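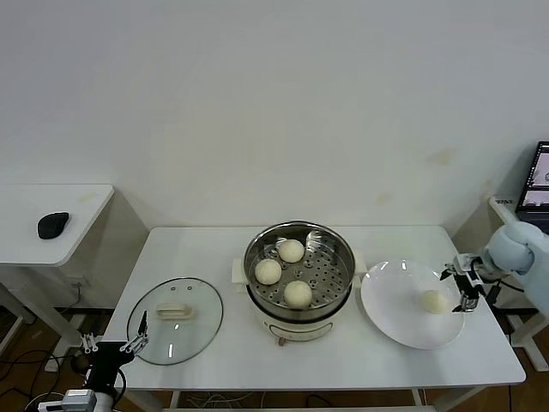
Gripper keeps denting soft food, what am I missing?

Home | Topics | Workshop | Unanswered | Log in

Youssra Shehata
I have a two-arm setup in a shared workshop in Pilldale and I'm trying to get it to move soft food between a steamer and a plate. The motion side is mostly fine. It finds the bun, lines up, and comes down where it should. My trouble is the grip. Both arms have plain parallel grippers with thin fingers, and with steamed buns like these I either get a dent down each side or the bun slides out partway over the table. I've been closing to a fixed width, which I measured on one bun with calipers. They aren't all the same size, so that number is only good for some of them.

The second thing is the lid. It's round glass with a rectangular handle in the middle, and I'd like the left arm to take it off and lay it flat next to the pot. It gets hold of the handle but the lid tips when it lifts.

I run the control loop at 200 Hz. I can read motor current but I don't have force sensors, and I'd like to avoid buying any. Has anyone done this with current alone?

mallon_bench
Yes, current alone is enough for buns. Stop closing to a width. Close slowly, watch the current, and stop when it rises above what you see with the fingers closing on air. Log that first, with nothing between the fingers, for a few dozen closes. On my gripper the free-air reading sat near 200 mA and I stop at 223. Yours will be different, so don't copy mine.

Then change the fingers. Thin fingers on dough will mark it whatever you do in software. I printed wider pads and put food-grade silicone on the faces. It took 3 tries to get the shape right. A slight inward curve held better than flat.

For the lid, check where the fingers land along the handle. If you're off center the weight pulls it over. Also lift straight up for the first couple of inches before any sideways move.

Dov_K
just get a suction cup

ptarmigan
I wouldn't use suction here. I tried it on buns in January and the skin peeled off with the cup.

Agree with the answer above about the pads. One thing to add: wait after the fingers stop before you lift. I use 500 ms. The dough gives a bit under the pads and the grip loosens, so I check the current again and close a hair more if it has dropped. That fixed most of my slipping.

Practice with cold buns and the steamer unplugged until the lid part is reliable.

Last updated: January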